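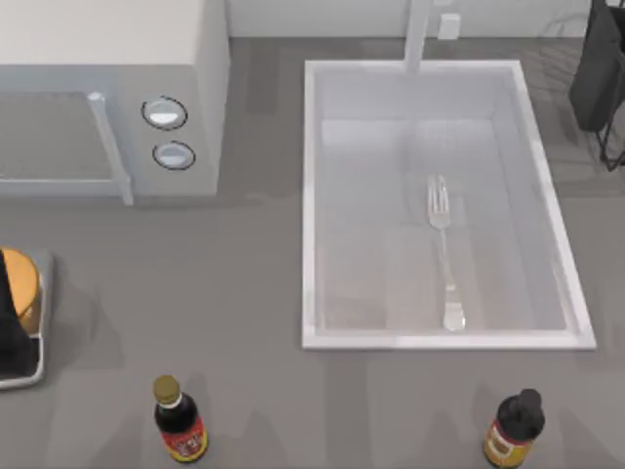
Source: Flurance planning handbook, kitchen task set. Rendered in simulation.

Home | Topics | Equipment | Purchasing | Glossary | Index

Budgeting for kitchen automation

Budgeting for kitchen automation is the work of estimating what it will cost to buy, install, run and eventually replace robotic equipment meant for food preparation, dish handling and counter clearing. It covers the machine itself, the changes made to the room, software fees, training, repairs and the labor that remains after the machine arrives. In small institutional kitchens, such as those of schools, care homes and staff canteens, the subject is usually treated as part of ordinary capital planning, though the usual methods fit it poorly.

Background

Early purchase plans for kitchen robots were written much like plans for dishwashers or ovens. A price was obtained, a service life was assumed, and the one was divided by the other. Critics of this approach point out that an oven does the same job in any room with the right hookup. A robot arm that clears a counter depends on the height of the counter, the light, the reach to the sink and the shape of everything it has to pick up. Two kitchens that pay the same price may get very different amounts of work.

Sellers have generally answered this with demonstrations. The value of a demonstration to a buyer is disputed. It shows that a task can be done under conditions chosen by the seller, and it says little about the number of hours a day the task will be done without help.

Simulation as planning evidence

Much of the material now given to buyers comes from simulated kitchens. A typical layout has a microwave, a sink and a few loose things to handle, such as a fork lying in the basin or condiment bottles on the counter. Tasks are tried in software many times before any hardware is bought, and the results are passed on as a success rate.

Simulation is cheap, and it lets a planner compare layouts without moving plumbing. It can show early that a sink is out of reach. Its weak points are well known among people who install equipment and less often mentioned in sales documents. A fork in a rendered sink has no dried egg on it. Spacing on the counter is often generous, with bottles standing well apart, while a working kitchen at noon may have trays stacked on trays. Shiny metal and pale basins can be drawn convincingly and still behave differently for a real camera under real lights.

A success rate from simulation should be entered in a budget as a claim by the seller. Several purchase guides treat it as a forecast, which has led to staffing cuts being planned before the equipment was tested on site.

Cost categories

Purchase price. This is the figure most often quoted and the easiest to negotiate. Quotes may leave out the gripper, the mounting hardware, the safety stop or the computer. Buyers should ask for a quote that names each part.

Site work. Counters may need bracing, outlets may need to be moved, and a guarded area may be required around the arm. This work is seldom in the seller's quote and is often paid from a separate building budget, where it disappears from later reviews.

Software and support. Yearly fees are common. Some contracts allow the fee to rise each year, and some stop the machine from running when the fee is unpaid.

Setup for local objects. A system prepared on one set of forks, bottles and trays may need more work before it can handle another. Changing the canteen's tableware can bring the cost back.

Remaining labor. Somebody has to load, reset, clean and watch the equipment. Plans that count every minute of a replaced task as a saved minute should be read with suspicion.

Downtime. The kitchen still has to serve meals when the arm is stopped. A backup plan costs money even when it consists only of keeping enough hands on shift.

The Flotitz purchase

A frequently discussed case is the staff canteen at Flotitz, which bought a counter-clearing arm from Pellegrini. The plan assumed that payback would come in 15 months. A review carried out in November found that the arm had logged 845 hours of operation against 2392 hours in the plan. It also listed 34 service calls, none of which had been budgeted, as the planners had expected the warranty to cover them. The warranty covered parts but excluded travel.

Pellegrini disputed the comparison, arguing that the canteen had changed its trays after installation. The reviewers accepted that the trays had changed. They noted that the contract did not say who would pay for such a change, and that the sales material described the arm as suited to "everyday kitchen items." The canteen kept the machine and limited it to the afternoon shift.

Leasing and trial periods

Leasing moves some of the risk to the seller and has become the usual advice for first-time buyers. Zulville, a town that runs several school kitchens, asked for a trial in its busiest kitchen before signing a lease. One bidder withdrew. The town's tender also required that staff resets be logged, a condition later copied elsewhere.

Lease terms vary widely. A low monthly payment may be tied to a long minimum term or a charge for each task performed. Return costs, including repair of the counter, are worth settling in writing.

See also: Capital planning; Service contracts; Simulated testing; Tableware standards

Contact | Copyright Flurance | Back to top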